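Home Stories Contributors Submissions Archive Contact

24/06/2025
By Larasati Siregar

The Linen Inventory

The following account was entered by the senior clerk of the Clanano Residence for Retired Mariners, in the section of the household register reserved for matters which do not fit the printed columns.

Notice was given in writing that all linen held on the upper floor was to be sorted, folded and recorded before the building passed to its new owners, the firm of Pelupessy. The notice was posted on the inside of the pantry door and on the outside of the chapel door. It stated that sheets, covers, towels and garments were to be brought to the long room and kept there until the inventory had been signed. No item was to be given away. No item was to be discarded on the grounds of age.

The undersigned was appointed to carry out the inventory and was allowed nine days. A second person, Mrs. Wukau, formerly of the laundry, was engaged at the usual rate. She had left the service of the Residence in the year the boiler was replaced and had not expected to be called back. She arrived with her own scissors and her own chair.

According to the purchase ledger, the Residence had acquired more than 1000 pieces of linen during its existence. The last full inventory recorded 700. The difference had been explained at the time by the word "wear," written in pencil and initialed. The present inventory was required to accept that figure as its starting point and to proceed from it.

Work began with the sheets. Each was opened, inspected on both sides, folded in thirds and entered. Mrs. Wukau read out the condition and the undersigned wrote it down. There were three permitted conditions: sound, mended and unfit. On the second day she proposed a fourth, which was "slept in by Captain Ralum," and was informed that the form did not provide for it. She asked that her proposal be noted. It is noted.

Captain Ralum had occupied the last bed by the stairs for the greater part of his retirement. He was a quiet resident and his file is thin. It contains his admission papers, a receipt for spectacles, and two complaints, both made by him and both about the gulls. He is recorded as having left no personal effects. His bed was stripped on the morning after his death, and the linen went down with everyone else's.

On the sixth day the large cloths were reached. These were the heavy pale covers used when the dining tables were pushed together for the annual supper, and they had been stored as they came off the tables, without folding. Mrs. Wukau took one end of the first and the undersigned took the other. On the instruction to shake, both parties shook. Something blue dropped from the middle and lay on the floor between them.
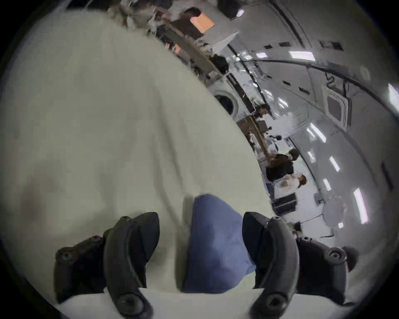

Last amended: July, following correction of a spelling in the sixth paragraph.

The cloth was cream-white and hung in broad folds, with a faint darker smudge on one side that Mrs. Wukau rubbed with her thumb and declared permanent. The blue article was soft and creased, and had evidently been rolled up small by someone who meant it to stay that way. She did not open it at once. She said she knew the color. She said that when she was in charge of the wash, a blue nightcap used to come down every second week from the bed by the stairs, with a note pinned to it asking that it not be boiled.

The undersigned consulted the register. Nightcaps were not listed, either as the property of the Residence or as the property of any resident. A search was made under "hats," under "hosiery" and under "sundry," with the same result. In the strict sense of the notice, therefore, the article could not be retained, having never been held, and could not be discarded, having been found with the linen.

Mrs. Wukau observed that the Captain always sat at the far end for the supper, where the draft came in, and that he was a man who might well have taken his cap to the table in his pocket. She then unrolled it. A note was still pinned inside, in small upright handwriting. It read: "Not to be boiled. With thanks for the last time."

The inventory was suspended for the remainder of the morning. Mrs. Wukau sat in her chair. The undersigned sharpened several pencils which were already sharp.

When work resumed, the cover was folded and entered as sound, with a remark about the smudge. The remaining covers were shaken with greater care than the instructions called for, and nothing further was found in them. The inventory was completed on the ninth day and signed by both parties. The total was accepted by the firm of Pelupessy without comment, and the long room was locked at five o'clock.

With regard to the blue article, the undersigned wishes the register to show the following. It was washed by hand on the premises, in cool water, by a person qualified to do so. It was dried flat on a towel. It does not appear in the totals. An additional line was ruled at the foot of the last page, and on that line, under condition, Mrs. Wukau was permitted to write her own entry in ink.

She took the cap home with her on the evening bus, in the same bag as her scissors. The chair she left behind, and it has been added to the furniture.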